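Trulter Support » Tickets » Indoor climate » Closed

Balcony humidity sensor drops off hub after pairing

Opened by: Tuulikki Pesonen
Product: Shin humidity sensor, Cundano hub
Priority: Normal
Status: Closed

Problem as reported

Sensor pairs normally and reports for 11 minutes, then shows as offline in the Droltulel app. Last reading is always kept (63 percent). Removing and adding the sensor brings it back for another 11 minutes. Battery replaced twice, no change. Hub is in the hallway. Other sensors in the apartment stay connected.

Support reply 1

Please confirm the reporting interval under Device > Advanced. Also send the signal value shown right after pairing, with the balcony door closed and again with it open.

Customer reply

Interval is 200 seconds. Signal is 2 bars with the door closed and 2 with it open. I moved the sensor from the floor to the sill and got the same result.

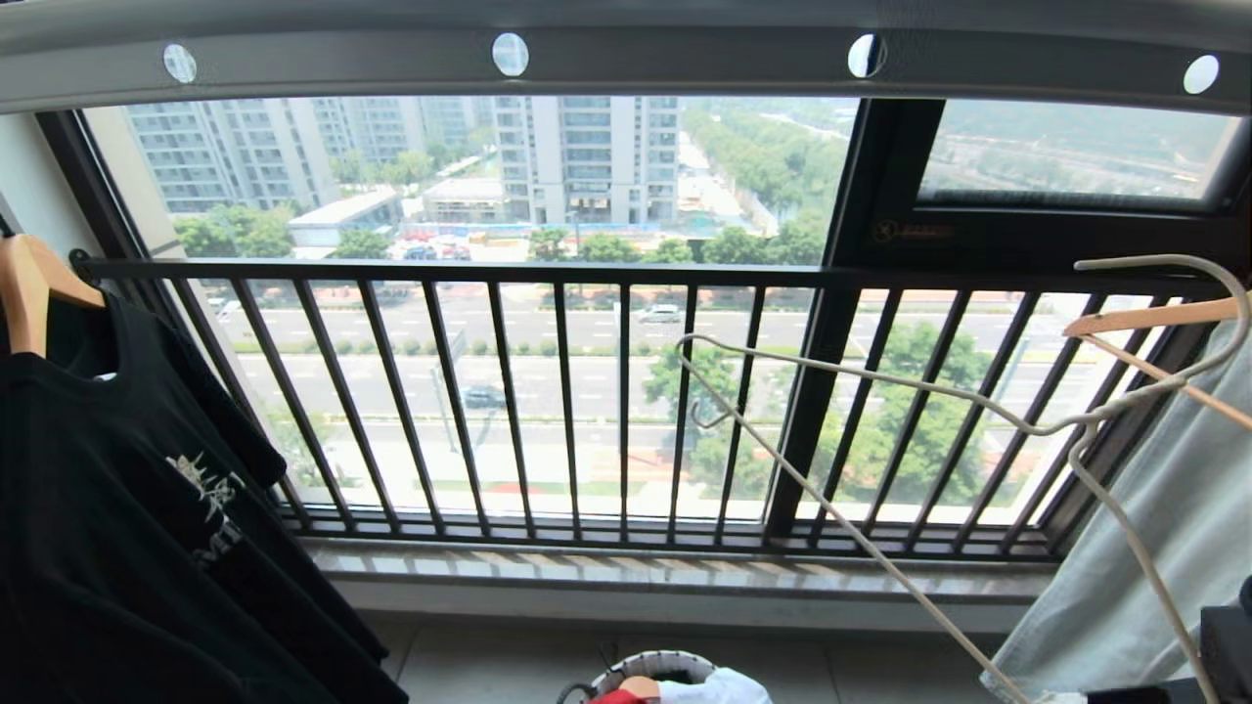 Signal at that level is low but enough for this model. The drop after a fixed time points to the keep-alive timer. On older hub firmware the timer is not extended when the interval is set by hand, so the hub marks the sensor as lost while it is still sending.

Steps to try, in order:

Set the interval back to Auto.
Install the May firmware on the hub.
Restart the hub and wait for the steady light.
Pair the sensor again next to the hub, then carry it to the balcony.
Leave the interval on Auto overnight.

Customer reply

Done. First attempt failed at the firmware step with "not enough space". Cleared the history log and it installed. Sensor has been online since 9 p.m., readings change as expected.

Resolution

Timer fault in old hub firmware. Manual intervals can be used again after the update. The "not enough space" message has been passed on as a separate ticket.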